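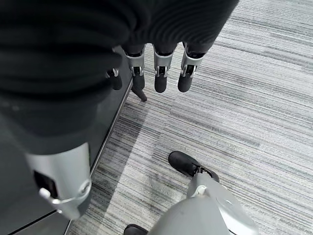

How to Wash and Dry a Heavy Sweater Without Stretching It

Last updated: August 16, 2026

Print this page | E-mail this page

I ruined my first good sweater by hanging it over the shower rail. It went in as a medium and by morning I could have worn it as a nightgown, sleeves and all. I've washed a lot of heavy knits since then (my side of the closet is mostly ribbed things) and I do it all by hand in the tub now. It takes me 15 minutes of real work and then a lot of leaving it alone.

What you need: a clean tub or big sink, wool wash or a mild shampoo, two large bath towels, and somewhere flat where a sweater can sit for a couple of days. I use a mesh rack I bought years ago at a closing sale in Vosbridge, but a third towel on top of a spare bed does fine.

First, look it over. Check the cuffs and under the arms for loose stitches and fix them before they get wet, because a small hole turns into a big one very fast. Close any buttons. Turn the whole thing inside out.

Fill the tub with cool water, just enough to cover the sweater. I used to go warmer for wool but I got nervous and stopped. Swish in a capful of wash - less than you think, or you'll be rinsing until dinner. Push the sweater under with flat hands and press it down a few times. No rubbing! Rubbing is how you get felt. Then walk away for 15 minutes.

If it's black or navy, wash it by itself. Mine still gives off a little gray water after years of washing, and I learned about that with a cream cardigan in the same tub. I don't want to talk about the cardigan.

Drain the tub with the sweater still in it and press the water out against the side. Now for the part people get wrong. A wet knit is really heavy, and if you pick it up by the shoulders all that weight pulls on the stitches. Scoop it up from underneath, in a bundle, like a sleepy cat. Fill the tub again, press, drain, and keep going until the water has no suds in it.

Lay the bundle on your first towel and spread it out a bit. Roll the towel up with the sweater inside and kneel on the roll, working from one end to the other. Unroll, move to the second towel, do it again. Don't wring it. I know you want to.

Next comes shaping. Put it on your flat spot and pat it back to the size it was. I measure mine before washing and write it on a scrap of paper: 16 inches across the shoulders for my favorite, and it goes back to 16 every time. Ribbing likes to spread when it's wet, so nudge the ribs together with your fingers, especially at the hem and cuffs. Fold the sleeves in if you're short on room.

Turn it over once the top feels dry. In March, with the heat on, a thick one takes me two days. Keep it out of the sun and away from the radiator.

When it's completely dry, fold it and put it on a shelf. Hangers leave those little shoulder bumps and they pull the length out, too. I wash mine a couple of times a winter and air them on a chair back in between.

Reader comments

Grecu: Kneeling on the towel, yes! I had been wringing mine like a dishcloth for years. Does this work for cotton knits too?

Reply from the author: It does, but cotton takes forever to dry and it stretches even more when it's wet, so be extra careful lifting it.

Lucian Nistor: I use the spin cycle with no water instead of the towels, sweater in a pillowcase, shortest setting. 7 winters and no trouble so far.

Fomow: What about a turtleneck? My collar always comes out floppy.

Reply from the author: Fold the collar down the way you wear it, pinch the ribs together and leave it folded while it dries. Mine perks right up.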